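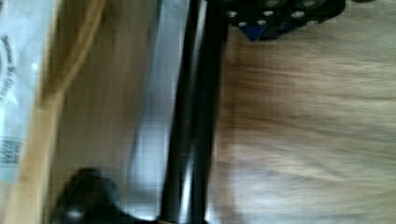
Re: Blurry wrist cam when the arm moves

sarahi_c
Roltovero build, month two. Wrist view is mush whenever it moves – wood grain in streaks, can't read the print on the bag. Running at 30 fps. More light?

zamudio_e
Shorter exposure first. Light after.

Nattawut S.
Disagree, go slower. I lost all of July to camera settings on mine and slowing down fixed it.

sarahi_c
Slower is no fun! Counter as it stands:

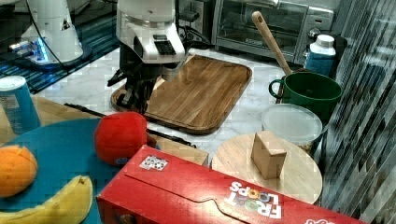
Arm by the cutting board, Froot Loops box in front

itzelg
Love the play fruit. I'm with Zamudio, and that shiny stuff on the right would bug me too.

Nattawut S.
Still say slow down. Try half speed and post it.

sarahi_c
Fine, trying both tonight.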